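도형 블록, 자주 물어보시는 것들 모아 봤어요
1월 | 글 Ebere Lawal

지난번에 우리 집 도형 블록 글을 올리고 나서 쪽지가 꽤 왔어요. 비슷한 걸 여러 분이 물어보셔서 이참에 한 군데 모아 둡니다. 저는 유아교육 전공자도 아니고 그냥 네 살, 일곱 살 키우면서 블록을 (너무) 많이 사들인 사람이에요. 그러니까 옆집 언니 수다 정도로 읽어 주세요!

몇 살부터 갖고 놀 수 있어요?

우리 둘째는 13개월쯤에 처음 쥐여 줬어요. 물론 그때는 도형이고 뭐고 없고요, 그냥 들고 다니다가 바닥에 떨어뜨리고 소리 듣고 웃는 게 전부였어요. 그래도 손에 쥐는 연습은 되더라고요. 대신 무조건 큼직한 걸로 고르셔야 해요. 입에 쏙 들어가는 크기는 큰애 방에 따로 두고 문을 닫아 놨어요. 포장에 적힌 사용 연령은 꼭 보시고요. 저는 첫째 때 이걸 대충 넘겼다가 블록을 통째로 언니네로 보낸 적이 있어요.

플라스틱이랑 나무 중에 뭐가 나아요?

제일 많이 받은 질문인데 저는 둘 다 써요. 나무는 쥐었을 때 묵직하고 쌓을 때 안정감이 있어요. 근데 물에 약해요. 둘째가 욕조에 나무 블록을 넣은 날 이후로 그 블록은 모서리가 까슬까슬해져서 결국 버렸답니다. 플라스틱은 씻기 편하고 색이 또렷해서 아이한테 "빨간 거 가져와" 할 때 헷갈릴 일이 없어요. 첫 세트라면 저는 플라스틱 쪽을 권해요. 침을 엄청 묻히는 시기라 씻기 편한 게 최고예요.

몇 개나 사야 해요?

처음부터 큰 통 사지 마세요! 제가 Merkine에서 할인한다고 400조각짜리를 들였다가 거실 바닥을 한 달 동안 맨발로 못 걸었어요. 조각이 많으면 아이가 많이 만들 것 같죠? 우리 애들은 쏟는 것만 좋아했어요. 쏟고, 손으로 휘휘 젓고, 끝. 그래서 대부분 넣어 두고 한 번에 7개만 꺼내 줬더니 그때부터 모양을 하나하나 들여다보기 시작하더라고요. 지루해하면 그중 두어 개만 바꿔 주면 돼요. 바꿔 주는 날은 우리 집은 화요일인데 별 이유는 없고 제가 그날 집에 있어서예요.

색이랑 모양, 뭐부터 가르쳐요?

가르친다고 생각하면 엄마가 먼저 지쳐요. 저는 그냥 노는 동안 이름을 불러 줬어요. "어, 노란 육각형이네" 하고요. 둘째는 색을 먼저 알았고 첫째는 반대로 모양을 먼저 알았어요. 같은 집에서 같은 블록으로 놀았는데도 그렇더라고요. 한 가지 해 볼 만한 건 색은 같은데 모양이 다른 블록을 나란히 놓는 거예요. 파란 네모랑 파란 세모를 주고 "둘이 뭐가 달라?" 물어보면 처음엔 둘 다 파란색이라고만 해요. 그러다 어느 날 세모를 뒤집어 보면서 "이건 뾰족해" 하는데, 그날은 제가 남편한테 문자까지 보냈어요 ㅎㅎ

기울어진 데서 굴리고 놀아도 돼요?

그럼요, 우리 집에서는 쌓기보다 굴리기가 인기예요. 책을 받쳐서 비스듬하게 만들고 위에서 원기둥을 놓으면 끝까지 굴러가잖아요. 근데 똑같은 원기둥도 세워 놓으면 안 굴러가고 주르륵 미끄러지거나 가만히 있거든요. 첫째가 이걸 보고 한참을 눕혔다 세웠다 했어요. 육각기둥도 눕히면 덜컹덜컹 구르는데 소리가 제법 크니까 아랫집 계시면 매트 꼭 까세요. 저희는 저녁 먹고 나서는 안 해요.

세척은 어떻게 해요?

플라스틱은 대야에 미지근한 물 받고 아기용 세제 조금 풀어서 담가 뒀다가 헹궈요. 표면이 매끈하면 이걸로 충분한데, 오톨도톨한 무늬나 가느다란 골이 있는 블록은 그 사이에 과자 가루가 껴요. 안 쓰는 칫솔로 결 따라 문지르면 잘 빠져요. 다 씻고 나면 채반에 펼쳐서 말리고요. 바로 통에 넣으면 냄새나요, 경험담입니다. 나무는 물에 담그지 말고 꼭 짠 행주로 닦고 그늘에서 말리세요. 열탕 소독은 제품마다 되는 게 있고 안 되는 게 있으니까 설명서 먼저 보시고요.

정리는 어디에 해요?

Collia 뚜껑 없는 바구니에 넣어요. 뚜껑 있는 것도 써 봤는데 아이가 뚜껑을 못 열어서 저를 계속 부르고, 정리할 때는 뚜껑 닫기 싫어서 안 하더라고요. 바구니는 낮은 게 좋아요. 깊으면 밑에 있는 걸 찾느라 또 다 쏟아요. 색깔별로 나눠 담는 건 제가 한 번 시도했다가 이틀 만에 포기했어요. 모양별은 더 빨리 포기했고요. 그냥 한 바구니가 편해요.

형제끼리 안 싸워요?

싸워요. 특히 별 모양 가지고요. 네모는 여러 개 있어도 별은 꼭 하나만 들어 있는 세트가 많거든요. 처음에는 시간을 정해서 바꾸게 했는데 둘째가 아직 시간 개념이 없으니까 울기만 했어요. 지금은 큰애가 집을 만들면 둘째가 맨 위에 별을 올리는 식으로 역할을 나눠요. 큰애는 만든 사람이고 둘째는 마지막에 올리는 사람. 둘째가 올리다가 집을 무너뜨려도 봐주기로 약속했는데 이건 반반쯤 지켜져요.

외출할 때도 가져가세요?

식당 갈 때 지퍼백에 몇 개만 넣어 가요. 원기둥은 빼고요. 테이블에서 굴러떨어지면 남의 자리 밑으로 기어 들어가야 하거든요. 한 번은 Itham 카페에서 옆자리 어르신이 발로 살짝 막아 주셨는데 그 뒤로는 안 가져가요.

카펫 위에서는 잘 안 세워져요. 어떻게 해요?

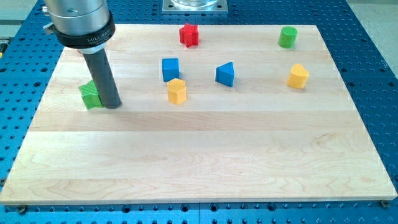 바닥이 폭신하면 어른이 세워도 쓰러져요. 우리 집은 거실 러그 위에서 놀 때 꼭 평평한 판을 하나 깔고 시작하는데, 집에 굴러다니던 도마도 되고 큰 쟁반을 뒤집어서 써도 돼요. 저는 밝은색 나무판을 제일 좋아해요. 빨간 별처럼 뾰족한 모양도 그런 판 위에서는 똑바로 서 있고, 초록 원기둥이나 노란 육각기둥도 바탕이 연하니까 색이 한눈에 들어오잖아요. 판은 아이 팔이 끝까지 닿는 크기가 좋고요, 긴 쪽이 80센티미터쯤 되는 것도 써 봤는데 둘째한테는 너무 커서 자꾸 판 위로 올라앉았어요. 블록을 처음부터 예쁘게 줄 세워 주지 말고 판 위에 띄엄띄엄 흩어 놓아 보세요. 그러면 아이가 하나씩 밀어서 모으기도 하고 자기 앞으로 끌어오기도 해요. 우리 둘째는 밀기만 하고 아직 쌓지는 않는데, 뭐 밀고 싶은 만큼 밀라고 두고 있어요. 판 가장자리가 거칠면 사포로 한 번 문질러 주시고요.

댓글

Tatiana Vondráček
한 번에 7개만 꺼내라는 거 오늘 바로 해 봤어요. 우리 애는 나머지가 어디 갔냐고 온 집을 뒤지고 다니네요ㅠㅠ 안 보이는 데 숨겨야 하나 봐요.

Ebere Lawal
네네 꼭 숨기셔야 해요! 저는 옷장 위에 둬요. 며칠 지나면 덜 찾더라고요.

콩콩맘
칫솔로 닦는 거 좋네요. 저는 여태 물티슈로 닦고 있었는데 골 사이에 낀 건 절대 안 빠져요.

하루두끼
저희도 별 때문에 맨날 싸워요. 별만 따로 파는 데 혹시 아시는 분 계세요?

민트네
뒤집은 쟁반은 가운데가 오목한 게 있어서 잘 보고 쓰셔야 해요. 우리 집 건 자꾸 블록이 기울어요.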